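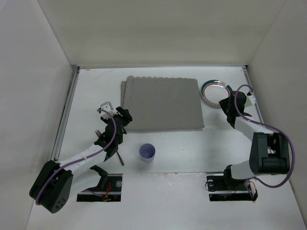 ## 1/

Table-laying day on the bench, 05/01/2026. Cloth, plate, cup, fork, two arms and a great deal of patience. I promised in December that I'd write up the next thing that went properly wrong, so make yourselves a tea, it's a longish thread.

## 2/

For anyone new: this is the Prostumholm rig, two small arms facing one job. The right arm looks after the plate and the left arm does the cutlery. The cup gets placed last, though on this layout it starts out in the middle of the table, in front of the cloth, which matters later on.

## 3/

We'd set ourselves 200 runs over the holidays. The first 80 were lovely, really lovely, and I got a bit smug and started answering emails while it ran (you can see where this is heading).

## 4/

Run 81. The left arm took hold of the fork, began to lift, and stopped dead. Then it dropped. No warning, no slow sag, just the whole arm folding down on to the table with a bang that had me out of my chair. The fork skidded into the wall and the cup went over.

## 5/

Nothing broken, I'm glad to say, and my hands were nowhere near it. But they could have been! I'd been reaching in between runs all morning to straighten the cloth, and I'd got quicker and lazier about it as the day went on. I've been thinking about that part more than any of the rest.

## 6/

First guess was the fork. It has a brown handle and metal tines, it's longer than anything else the arm picks up, and I wondered if the weight out at the end was tripping the shoulder motor. So I ran the same motion with an empty gripper, 20 times over. It dropped on the ninth. Not the fork, then. Sorry, fork.

## 7/

Second guess was heat, and I was quite attached to that one. I left everything off over lunch, came back, started from cold, and it dropped within a few minutes. So much for lunch.

## 8/

What gave it away in the end was the purple cable. It loops out of the base and runs up the arm to the wrist, held on with little white clips. If the clip nearest the elbow is a touch too tight, there's no slack left when the arm stretches for the far side, and every reach gives the plug at the base a tiny tug. Thousands of tiny tugs later, the plug had worked itself half out.

## 9/

I found it by holding the arm up with one hand, emergency stop under the other, and wiggling the cable very gently. Lights off. Lights on. Lights off. I may have said something rude and then something very happy.

## 10/

The right arm has never done this, and its cable has a big generous loop going over the forearm and round the outside of the motor housing. I used to think that loop looked untidy and had been meaning to shorten it. I will now be leaving it well alone, thank you.

## 11/

The fix for the plug was dull: push it home, fit a small retaining tab (the Laryea sort, if you're hunting for one), and slide the elbow clip along until the cable hangs easy at full stretch. Do check it at full stretch. Mine looked perfectly all right with the arm folded, and I'd looked at it that way for weeks.

## 12/

The bigger problem is that losing one cable shouldn't drop an arm on anybody. These motors don't have brakes, so when the power goes, gravity wins. I've asked our friends at Stodside about a spring to take some of the weight, and in the meantime there's a new rule on the bench: arms parked low and stop pressed before any hand goes in. Even for the cloth. Especially for the cloth, as I'm the one who fusses with it.

## 13/

I've also changed the Skasalska script so that if the left arm goes quiet, the right one freezes where it is. On run 81 it carried on putting the plate down as if nothing had happened, which was almost sweet, but I'd prefer it noticed.

## 14/

Since the fix we've done 76 runs with no drops. I'm not calling it cured until we've got through the full 200 again from the beginning, and I'll be sitting beside it with my email shut.

## 15/

If you run arms like these, please go and have a look at your base plugs this evening, and tell me what you find. I'd also love to hear from anyone who's fitted springs to a small arm without making it bouncy - that's the bit I'm dreading.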